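어제 Breteck 연구실 공개일에 다녀왔어요! 원래는 Sarita Dwivedi 씨랑 둘이 가기로 했는데 Sarita는 마감에 붙잡혀서 결국 저 혼자 갔고, 돌아와서 하도 물어보길래 그냥 글로 씁니다. 길어요, 미리 경고.

제가 제일 오래 서 있었던 데는 2층 조작 실험실이었어요. 막대 하나랑 컵 두 개로 하는 실험인데, 로봇 머리 쪽 카메라로 본 화면이에요.
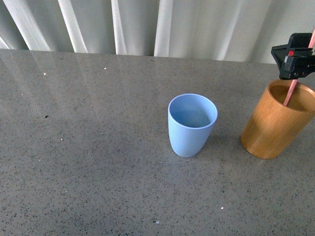
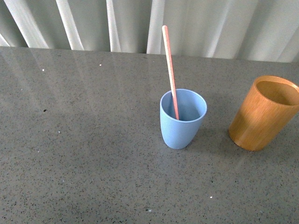
연구를 맡은 Poonam Tiwari 씨가 과제를 설명해 줬는데 말로는 진짜 간단해요. 가느다란 막대를 한쪽 컵에서 다른 쪽 컵으로 옮기기. 끝! 근데 가느다란 물건은 카메라에 몇 픽셀 안 잡히고, 잡는 위치가 조금만 달라져도 끝부분은 한참 어긋난대요. 젓가락 끝을 잡고 반대쪽 끝으로 뭘 맞히는 거 생각하면 돼요. (저는 집에 와서 해 봤습니다. 못합니다.)

이 팀 방법 이름이 Semwal인데, 핵심은 "끝점을 따로 예측한다"예요. 보통은 사람이 원격으로 조종한 시연을 모아서 영상에서 바로 팔 움직임을 뽑아내게 학습시키잖아요. 그렇게만 하면 모델이 손이 어디로 가는지는 잘 배우는데 손에 쥔 물건의 끝이 어디 있는지는 대충 넘어간대요. 그래서 학습할 때 보조 과제를 하나 붙였어요. 매 순간 막대 아래쪽 끝과 컵 입구 중심을 같이 맞히게 하는 거죠. 실행할 때는 그 예측값을 꺼내 쓰지도 않는데 그래도 성적이 오른다고! 저는 이 부분이 제일 신기했어요. 시험에 안 나오는 과목을 공부했더니 다른 과목 점수가 오른 느낌?

숫자도 좀 적어 왔어요. 시연은 200개를 모았고, 평가는 조건마다 100번씩. 컵 위치를 매번 바꿔 가면서요. 보조 과제를 붙인 쪽은 실패가 11번이었대요. 안 붙인 쪽 숫자는 슬라이드가 너무 빨리 넘어가서 못 적었습니다ㅠㅠ 훨씬 많았던 것만 기억나요. 혹시 적으신 분 있으면 댓글 좀요.

실패 얘기가 더 재밌었어요. 실패 영상만 모아서 틀어 주는 코너가 있었거든요. 막대 끝이 테두리에 걸려서 쥔 각도가 틀어지는 경우가 제일 많고, 그다음이 너무 일찍 놓는 경우. Naveen Shukla 씨라고 데이터 쪽 하시는 분이 옆에서 해설해 주셨는데, 처음에는 시연하는 사람들이 다들 너무 능숙해서 오히려 문제였대요. 한 번에 쏙쏙 넣으니까 로봇이 테두리에 걸렸을 때 어떻게 해야 하는지 배울 자료가 없는 거예요. 그래서 8월에는 일부러 살짝 빗나갔다가 고쳐 넣는 시연을 따로 찍어서 200개 안에 섞었다고. 일부러 틀리는 것도 연습이 필요하다고 하셔서 다 같이 웃었어요.

질문 시간에 제가 손 들고 물어봤어요. 컵이 투명하면요? Poonam 씨 대답이 아주 시원했어요. "안 돼요." 입구 중심 예측부터 흔들린대요. 다음 논문 주제라는데 자세한 건 안 알려 주더라고요.

뒷줄에 계시던 분은 그럼 시연을 2000개로 늘리면 보조 과제 없이도 되는 거 아니냐고 물었는데, 이게 꽤 길게 이어졌어요. Poonam 씨는 될 수도 있다고 했고, 대신 그걸 찍을 사람과 시간이 없다고. 데이터가 적을 때 이득이 큰 방법이라는 점은 본인도 인정하는 분위기였어요. 저는 이런 대답이 좋더라고요. 다만 다른 길쭉한 물건, 예를 들면 휘어지는 케이블 같은 것에도 통하는지는 아직 결과가 없다고 해서 그건 좀 아쉬웠어요.

아, 그리고 1층에 Astimix 부스도 있었는데 사람이 너무 많아서 팸플릿만 받아 왔습니다. Govport 발표는 시간이 겹쳐서 못 봤고요. 둘 다 보신 분 후기 있으면 링크 부탁드려요.

실용 정보 조금!

- 2층 실험실은 조별 입장이라 도착하자마자 이름부터 적는 게 좋아요. 저는 커피 먼저 마시다가 한 타임 밀렸어요.
- 설명은 영어로 하고 슬라이드도 영어예요. 질문은 한국어로 해도 통역해 주는 분이 계셨어요.
- 실험실 안이 꽤 서늘하니까 겉옷 챙기세요.
- 발표 자료는 나중에 메일로 보내 준다고 해서 주소 적고 왔어요. 오면 못 적은 숫자 채워 넣을게요.

Sarita, 다음번엔 마감 미리 끝내고 꼭 같이 가요. 그 실패 영상 코너는 직접 봐야 해요!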